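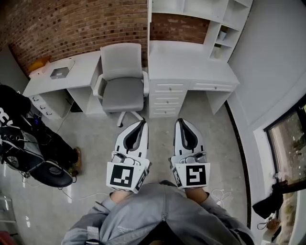 Can a machine tidy a small office yet?
Parts of it, slowly, with a person standing near enough to hit the stop button.

2018-09-10

Notes after the second round of chore trials. Writing this up before the details go. Adwoa Nartey has the raw log sheets if anyone wants the timings line by line.

What we were trying to settle: of the ordinary jobs in a small room with desks and drawers, which can the arm do from start to finish, which can it do with help, and which should we stop promising people. Kondlow want an answer they can put in front of their cleaning contractors. I'd like one for myself too, as I've been saying "nearly" since May.

Set-up. Human runs first, using the hand-held grippers, one in each hand, with the square markers facing up so the head camera can find them. Then the arm tries to repeat what the hands did. Same style of finger in both cases, so if a person can't do the job with the grippers there is no point asking the arm. That rule has saved us a lot of bother. Folding the cleaning cloths went off the list on the first morning because neither Adwoa nor I could do it to a decent standard with two fingers a side.

405 attempts in the log across both rounds, human and arm together. 52 of those thrown out for lost markers, nearly all from wrists being turned so the plate faced the wall. The remainder are usable.

Drawers. The small round knobs are better than I expected. The finger pads close on either side and hold. Pulling straight is the trouble. A person feels a drawer start to bind and shifts their hand over without thinking. The arm keeps pulling along its line and the drawer jams crooked. Apolinar Aguirre lowered the pull speed and let the wrist go slack sideways, and the jams mostly stopped. The wide shallow drawer is still bad. It has further to rack, and one knob doesn't give you much to steer it with. Closing is fine for all of them. Push until it stops.

Putting things on shelves. Fine if the object is light and stands up by itself. The cubby compartments are a squeeze for the gripper body, which is fatter than a hand behind the fingers. It can place things at the front of a compartment but it can't get to the back. In a real office somebody would call that half done. We could fit longer fingers, but then they flex and we lose the knobs. Left as it is.

Chairs. Pushing a chair under a desk looked like a gift and wasn't. Casters swivel. The first push sends the chair off to one side, and the second push, planned from where the chair used to be, misses the backrest. With replanning between pushes it gets there in four or five shoves. A person does it in one while walking past. I've marked it as done with no help, but anybody watching would laugh.

Cables. No. I would take this off every slide we have. A thin cable lying on a pale floor can be seen well enough, and a finger can pick up a loop of it, but the rest comes along behind and catches on whatever it likes. On the fourth arm run it lifted a cable neatly, moved sideways, and pulled a bag over. Human runs with the grippers weren't pretty either, but we got it coiled in the end by pinning one side with the left and feeding with the right. The arm trials were single-handed. I don't think one arm can do this with what we have, and I'd want to see two arms pass the pin-and-feed before saying otherwise.

Bags. Better than cables, worse than shelves. It depends where the handle has fallen. If a strap is standing up the gripper takes it and lifts. If the bag has slumped on top of its own straps the arm grabs fabric, which slides out. Adwoa suggested nudging the bag first to make the strap show. Worth a try. Not yet tested.

Shoes. Picked up from the heel opening, 12 good lifts out of 13 by the arm. Best score of anything on the sheet. The missed one was a shoe lying on its side. I don't know who needs shoes moved by machine but we can offer it.

Wiping a desk. Two passes, cloth clamped between the fingers. It wipes where it's told. It won't lift a box, wipe beneath and put the box back unless that is written out as three separate jobs. Pressure is uneven near the far edge, where the arm is nearly at full stretch. The Skelorel controller is supposed to handle this. I have the setting written down as on, but Apolinar thinks it resets at power-up. To check.

Speed. This is the part people will ask about. The arm is slower than a person using the grippers, and a person using the grippers is a good deal slower than a person using hands. If the job is done overnight with nobody waiting, speed might not matter. But we can't leave it alone overnight, so for now it does.

Talked to Oláh on the phone after lunch. They have a drawer demo that runs without jamming, but they changed the drawers – long bar handles, soft runners. Fair enough for a new fit-out. Most rooms already have the drawers they have.

Where I've got to, for the Kondlow note:
Can be shown now: closing drawers, opening the small ones, placing light things at the front of a shelf, wiping a clear desk.
Only with someone nearby: wide drawer, chairs, bags with a free strap.
Leave out: cables, cloth folding, anything at the back of a compartment.

Adwoa thinks I'm being hard on the chairs. Apolinar thinks I'm being soft on the wiping. I've left both where they are.

Small things, so they aren't lost:
– Pads on the left gripper are wearing at the tip. Order from Bimness, same part as before. Get spares this time.
– Sleeves pushed up or tight at the wrist when doing human runs. A loose cuff hides the marker plate when you reach down.
– Keep the head level when walking. Looking down at your feet ruins the first few seconds of every clip.
– Label the log sheets by job and then by person. Sorting them the other way cost me most of an afternoon.

Next: strap nudge, then the wide drawer again with the slack wrist turned up a notch. After that I'd like to try the desk wipe with the box moved first, as one job, even if it takes all morning. Apolinar has the arm booked from two.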